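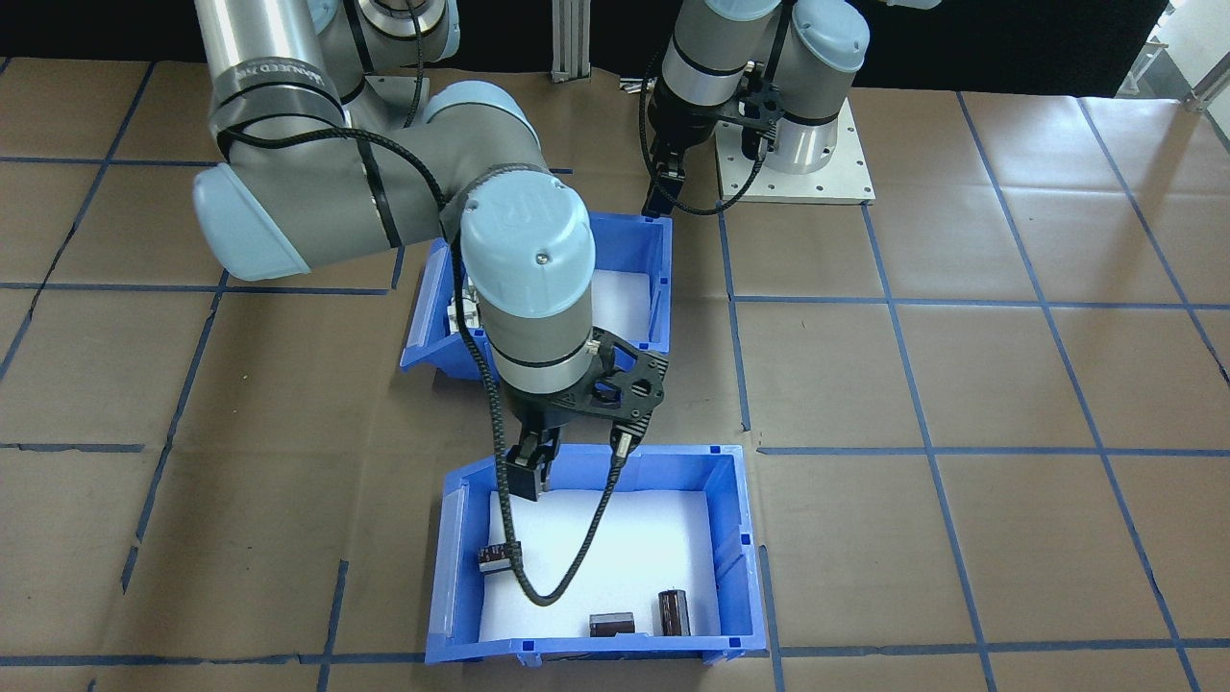
Two blue bins on the taped floor grid, small dark cylinders in the front one

Sorting small parts into bins, what to put in the bottom?
Lucimara Moura
I sort small dark cylinders and mixed bits into blue plastic bins. The bins have a white liner, and I can't decide whether to keep it or go back to bare plastic. There are 271 pieces to get through and the round ones roll.

Josué Bittencourt
Keep the white. Dark parts show up on it and you won't leave any behind.
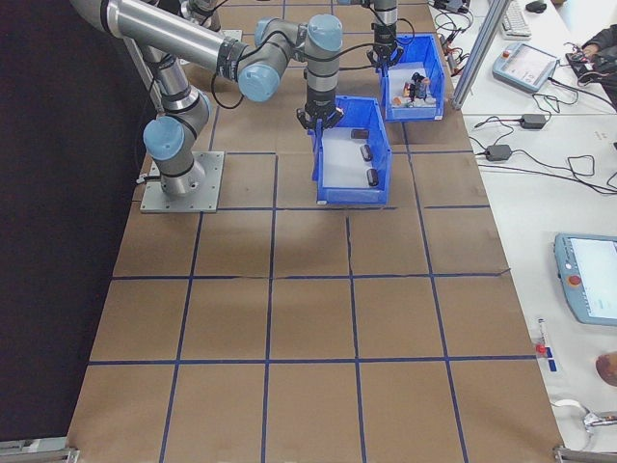
I'd also give the round ones a bin of their own and put the mixed stuff in another. For rolling, try thin felt cut to size. Mine came from Saarela and has lasted since December.

Raíssa Lacerda
Felt collects fluff. I use kitchen roll and change it when it gets mucky.

Rosimeire Honorato
Just get smaller bins.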